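Esov Press to publish first full history of the Mivia strike

Monday, September 24, 2018

Esov Press will publish a new history of the 1921 seamen's strike at Flellberg in January. The book, Cold Boilers, is by the historian Vira Holovko and draws on 600 letters and wage slips kept by the families of the crews.

The strike began on the steamer Mivia, which had come in from Lagos with her stokers owed 10 weeks' pay. They let the fires go out and refused to leave the ship. Within four days the crews of the other vessels in port had joined them.
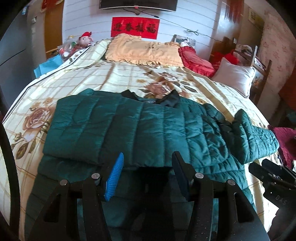 What the men asked for

The demands were short. The men wanted their back pay, hot food on every watch and an end to fines for lost kit. The owners offered half the pay and said nothing about the food.

By the second week around 2,000 men were out, and dockers were refusing to load coal.
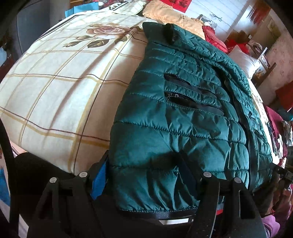 The owners then tried to bring in crews by rail. Holovko shows that most of these men turned back at the station, after talking to the strikers' wives, who met every train.

"The official report gives the wives one line," said Holovko. "The letters are full of them - who stood where, who lent money, who took in whose children."

The report also put the number of strikers far too low. Holovko's own list, printed at the back of the book, has 2,540 names on it.

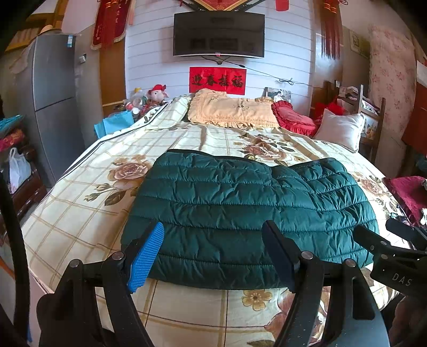

Life below deck

Two chapters deal with daily life on the Lagos run, from the heat of the stokehold to the arguments over drinking water.
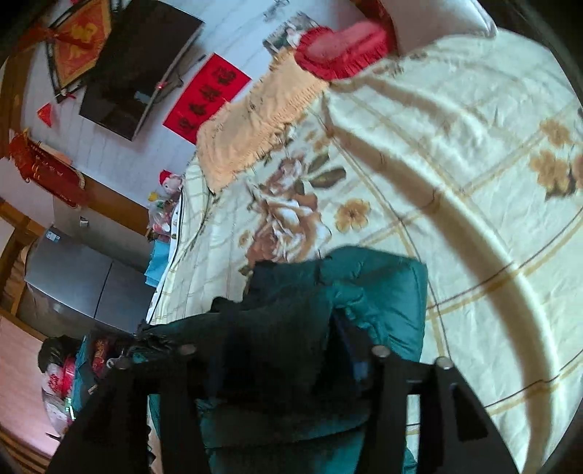 Stokers on the Mivia had to supply their own bedding, and the cost came out of their first wages. Most bought a straw sack and one thin blanket from the dealers on the quay. A printed quilt like the cream one here, with its big brown and white rose, belonged to life ashore, and several letters home mention missing a proper bed before they mention missing food.

Cold Boilers will be sold through bookshops and direct from Esov Press. Review copies are available on request from the press office.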